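Dernière mise à jour : mardi 26 avril. Contact : Lowri Gape, atelier reconditionnement, site de Heradside.

# Pima — rangement de câbles et dressage de plateau à deux bras

Pima est le jeu d'enregistrements que nous constituons à Budholm pour automatiser une partie du poste « accessoires ». Ce dépôt contient les démonstrations, les annotations et les notes des opérateurs qui les ont produites. Les notes comptent autant que le reste à nos yeux, et nous sommes vraiment contents de pouvoir les publier avec les données !

## Contexte

Le site de Heradside reçoit du matériel de réception et de bureau en retour de location : câbles emmêlés, vaisselle, plateaux, petits accessoires. Jusqu'en septembre, tout passait par les mains de l'équipe, huit heures par jour, debout, avec des poignets qui s'en souvenaient le soir. Le démêlage était la tâche la plus citée dans les entretiens de fin de poste, et de loin la moins aimée.

Le poste Gallagher (c'est le nom de l'ancienne table de tri, on l'a gardé) associe deux bras montés côte à côte sur le bord avant de la table. Les câbles vont dans les bacs bleus, la vaisselle reste sur le plateau. 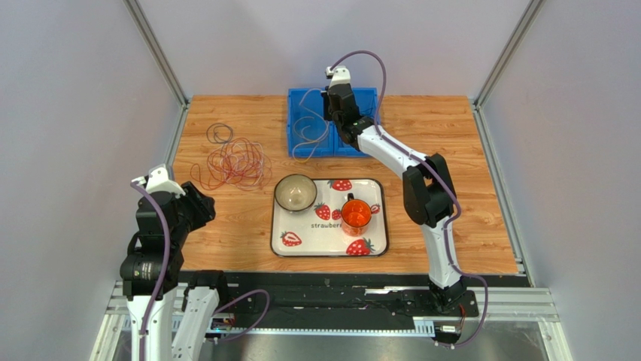
**Qui décide de ce que le poste traite dans la journée ?**

L'opérateur de l'équipe du matin. Il choisit les lots, peut en retirer un à tout moment et n'a pas à justifier son choix auprès de la planification.

## Contenu

| Élément | Valeur |
|---|---|
| Épisodes | 387 |
| Épisodes avec note d'opérateur | 88 |
| Opérateurs participants | 14 |
| Consignes distinctes | 5 |
| Langue des notes | français |

Les consignes sont courtes, telles qu'on les dirait à un collègue :

- `ranger_cables` : mettre les câbles de la table dans un bac
- `repartir_cables` : distribuer les câbles entre deux bacs
- `poser_bol` : placer le bol sur le plateau
- `poser_tasse` : placer la tasse sur le plateau
- `remise_a_plat` : ramener les bras en position de repos

## Arborescence

```
pima/
 episodes/
 annotations/
 notes_operateurs/
 consignes.yaml
 CHANGELOG.md
```

Chaque épisode porte un identifiant, repris à l'identique dans `annotations/` et, quand elle existe, dans la note correspondante. Les épisodes ratés sont conservés avec l'étiquette `echec`. Merci de ne pas les filtrer d'office : un câble qui glisse de la pince apprend beaucoup de choses, et c'est souvent là que les notes sont les plus riches.

## Ce qui change au poste

Le métier a bougé plus vite que prévu. Les personnes qui démêlaient à la main préparent maintenant les lots, enregistrent les démonstrations et relisent les annotations. Trois d'entre elles se sont mises à corriger `consignes.yaml` elles-mêmes, et le fichier est bien meilleur qu'à l'époque où nous l'écrivions depuis le bureau.

Tout n'est pas réglé. Le contrôle des connecteurs reste manuel, les lots très noués aussi. Le rythme est plus haché qu'avant — on attend, on intervient, on attend encore — et plusieurs opérateurs trouvent cela plus fatigant pour l'attention, même si les poignets vont mieux. Nous avons donc introduit une rotation à la demi-journée entre le poste Gallagher et l'emballage. 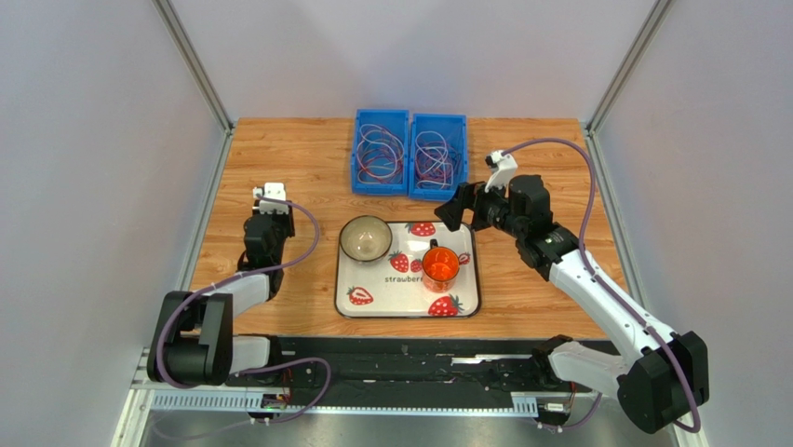
**Les notes des opérateurs servent-elles à évaluer leur travail ?**

Elles sont écartées de toute évaluation individuelle. Les noms sont remplacés par un code avant l'export, et chacun peut demander le retrait de ses notes sans donner de motif.

## Annotations

Une annotation couvre un geste : approche, saisie, transport, dépose. Les frontières sont posées à la main par un opérateur, puis relues par un second. En cas de désaccord, les deux versions sont gardées dans le champ `variantes`.

Champs principaux :

- `consigne` : l'une des clés de `consignes.yaml`
- `bras` : `gauche`, `droit` ou `deux`
- `resultat` : `reussi`, `partiel`, `echec`
- `reprise` : vrai si un humain a repris la main

Le champ `reprise` est notre préféré. Il montre à quel moment une personne expérimentée sent que ça va coincer, parfois bien avant que le geste échoue !

## Limites connues

- Une seule table, donc peu de variété dans le fond et la hauteur de travail.
- Le bol et la tasse sont peu variés ; ne comptez pas sur Pima seul pour généraliser à de la vaisselle quelconque.
- Les notes les plus anciennes sont très brèves, parfois un seul mot.
- Le découpage entre `partiel` et `echec` a été précisé en cours de route, voir `CHANGELOG.md`.

## Contribuer

Ouvrez un ticket avec l'identifiant de l'épisode et ce que vous avez remarqué. Les corrections d'annotations sont relues par l'atelier le vendredi, pendant l'heure réservée au jeu de données. Pour une nouvelle consigne, écrivez d'abord à Lowri Gape : elle la fera essayer au poste avant toute intégration.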